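3.2 Surface coverings and reflected sound in shared workrooms

The second part of the survey dealt with the coverings placed on work tables. Earlier work on speech privacy in shared rooms has treated the table as a hard, flat reflector and given it a single absorption value (Lie and Akanda). In rooms with few tables this does little harm. In the rooms studied here, tables took up a large share of the floor plan, and the single value led to predicted decay times that were longer than those measured in the upper bands.

Measurements were made in 77 rooms in the Tisness and Lalisel buildings. Each room was classed by its main use (office, teaching, bench work, storage) and by the state of its tables: bare, partly covered, or fully covered. A table was classed as fully covered when cloth or matting extended to all four edges. Loose paper was not treated as a covering. The impulse response was taken at 20 source and receiver pairs in the larger rooms and at six in the smaller ones, with windows shut and ventilation left at its normal daytime setting. Readings taken while a door was open were discarded, leaving 2,229 usable responses.

Dark coverings were common in the bench-work group (Figure 4a). Color has no bearing on absorption, but it was recorded because occupants often gave glare as their reason for covering a table, and glare complaints were used in Section 5 to predict which rooms were likely to change state between visits. 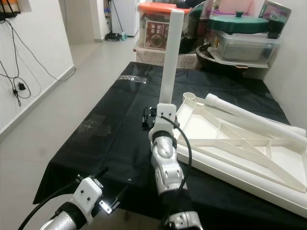

Figure 4a. Bench-work room, black-covered table.

Covered tables lowered the mid-band decay time in all four use classes. The effect was largest in the teaching rooms, where ceilings were low and walls were painted block. It was smallest in storage rooms, where shelving already scattered most of the sound. In the bench-work group the effect fell between these two, with a wide spread. Part of the spread can be traced to how the cloth was laid. Cloth pulled tight against the table top behaved much like the bare surface below 1 kHz. Cloth with folds left a shallow air gap and absorbed more, in line with the curtain data of Karunaratne and Zeleke.

Objects standing on the cloth were a further source of variation. Trays and other hard plastic items return part of the high-band energy that the cloth would otherwise take up (Figure 4b). We did not try to model single objects. A clutter term was used in its place, set by the observer on a scale from zero to 50 and averaged over two visits.

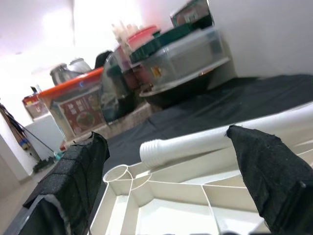
Figure 4b. White plastic tray with raised dividers on dark gray cloth.

Agreement between observers on the clutter term was fair in offices and poor in bench-work rooms. Pereyra reports a similar problem with the Arsenault checklist and suggests that the term be dropped when fewer than three observers are available. We kept it, but the fits in Table 6 are given both with and without it.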